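Speaker notes: Getting a family recipe collection into shape
Winter talk series, Dumlow Public Library, February 2021
Speaker: Svetozár Kolář

Slide 1. Title

Thank the library. Mention that the handout is at the front desk and also on the website under Programs. Questions at the end, but stop me if you can't hear.

Slide 2. Where I started

My aunt left two shoeboxes and a ledger. The boxes held 300 cards, give or take none, because I numbered them. The ledger was from the Clandier bakery, where she worked before she married. Most of the cards were in English, a good number in Slovak, and a few switched partway through. Read the poppy seed roll card out loud. Point out that it gives no oven temperature and no flour amount, only "enough."

Slide 3. Sort first, type later

I typed the first 70 cards before I sorted anything, and had to redo most of them. There were duplicates all through the boxes. Seven of the cards were the same walnut cookie with small changes. If I had laid them side by side at the start, I would have seen that the butter went up over the years and the sugar went down.

Sort by dish, not by who wrote the card. You can put the name in the notes. Use a big flat surface and leave everything out until you finish the pile you're on.

Slide 4. Numbering

Pencil only, back of the card, lower left corner. No stickers. The glue on the ones I bought left a yellow square after one summer. Keep a plain list on paper with the number, the dish and the first ingredient. The first ingredient helps when two cards have the same title. My aunt had four cards that just said "Cake." 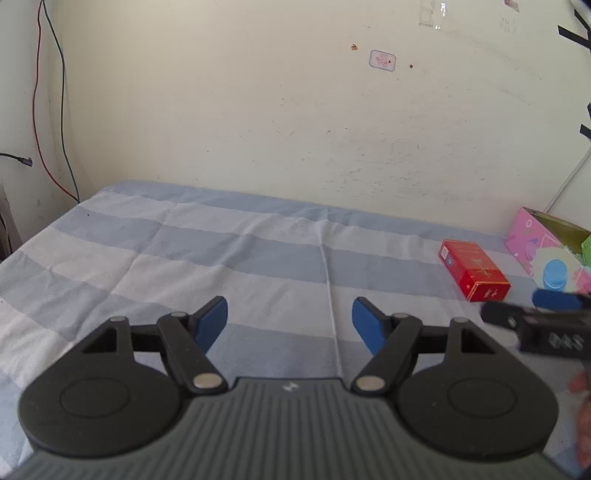 Slide 5. Reading old handwriting

Work on one writer at a time. After ten cards you know how that person makes an r. Copy out the letters you are sure of on a scrap and keep it next to you. Numbers are worse than letters. Her 1 and 7 look alike, and one teaspoon of cloves is very different from seven. When in doubt, look at what the same ingredient does in a similar recipe.

Don't correct the spelling in your typed copy. Put your reading in brackets after it. People in the family will want to see it the way she wrote it.

Slide 6. Measures

This is where people get stuck, so slow down here.

Cups: my aunt's cup was a coffee cup. I still have it. Filled to the brim, it holds less than a standard cup. If you have the cup, the spoon or the pan, measure it with water and write it down before somebody gives it away.

Lard to butter: do not swap by eye. Test it.

"Slow oven" and "quick oven": the handout has a short table. My starting point for slow is 300 degrees.

Yeast: older cards call for cakes of fresh yeast. Check the size if you can. The Schmieder cookbook in the local history room has a page on this, and it can't be checked out, so bring a notebook.

Slide 7. Testing

I tested 62 recipes. Write on a printed copy while you cook, including the time you put it in and the time you took it out. Change one thing per try. I changed the flour and the pan in the same batch of honey cake and learned nothing from it.

Some of them are not good. The jellied veal stayed in the book because my cousins asked for it. Pause for the veal slide.

Slide 8. Talking to relatives

Call the oldest person first. Ask about a dish, not about "recipes." "What did she bring to the church supper in August?" got me more than any general question. Two people will remember the same soup differently. Print both.

Slide 9. Printing

The Juritz print shop did ours with a spiral binding so it lies flat. Ask for a proof of one page before the whole run. Ours came back with the fractions turned into question marks, and every page had to be checked. Leave a blank page at the end of each chapter.

Slide 10. Keeping the originals

Acid-free box, closet shelf, away from the kitchen and the basement. Scan both sides, even when the back looks blank. I found a grocery list and a bus schedule on the backs of two.

If short on time, skip slide 9 and go straight to questions.

Likely questions: copyright on cards clipped from magazines, which scanner, whether I will share the poppy seed roll (yes, page 2 of handout).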